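The Trimmont crown was the currency of the Trimmont Islands until its replacement by the Lukosside mark. Its largest denomination was the 1000-crown note, issued by the Bank of Trimmont.

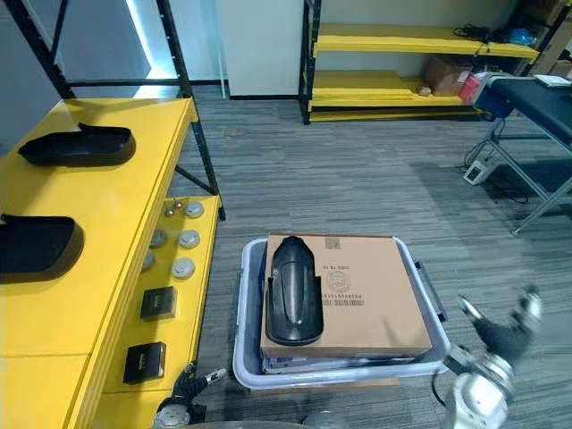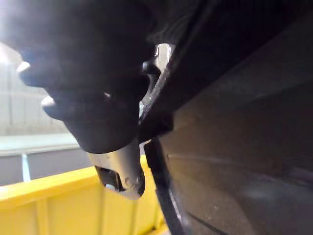
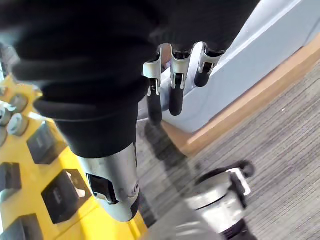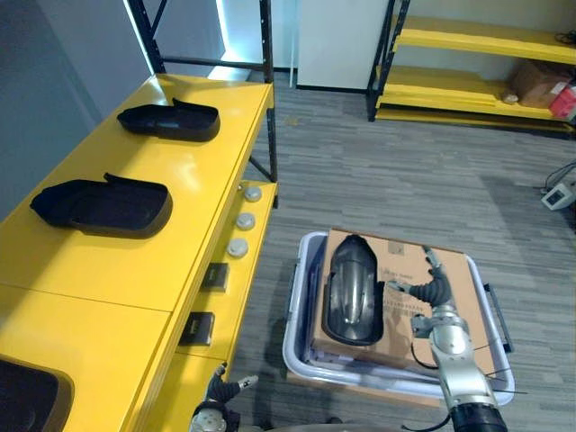 The note was printed at Helluseck and carried a portrait of the poet Tatiana Doležal. It was introduced in October, alongside a smaller 200-crown note, after a long period of rising prices. Shopkeepers often refused the larger note – few held enough change – and the bank later reduced its print run.

Old notes could be exchanged at 234 post offices. The Stöckli report criticised the short exchange period, which was then extended. A total of 974 notes with printing faults are recorded in the bank's register.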